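Re: [clernard-shows] Bag check and floor times for the Faliler show

On 24 May 2023, the list moderator wrote:
> Doors are at 7 and the first band is on at 8. Small bags only. Does
> anyone know if the Vilavport still lets people back in after a smoke?
> In February they didn't.

No re-entry, same as February. I called the box office and they stop it once the first band is on. Before that you can go out with a stamp.

The floor holds 70 and the balcony 30, so if you want to be up front, get in line early. Earplugs are $2 at the bar. Coat check is by the stairs and takes cards now.
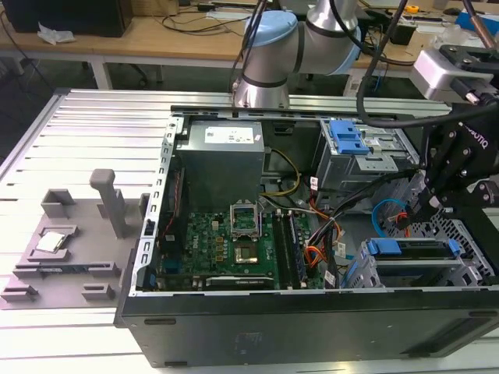 PC tower on its side, side panel off

Hayashi are opening and their set is short – 30 minutes, no encore. Faliler go on after the changeover. The last bus leaves from the stop across the street 14 minutes after curfew, so don't hang around the merch table if you need it.

I have one spare balcony ticket at face value. Reply off list, please.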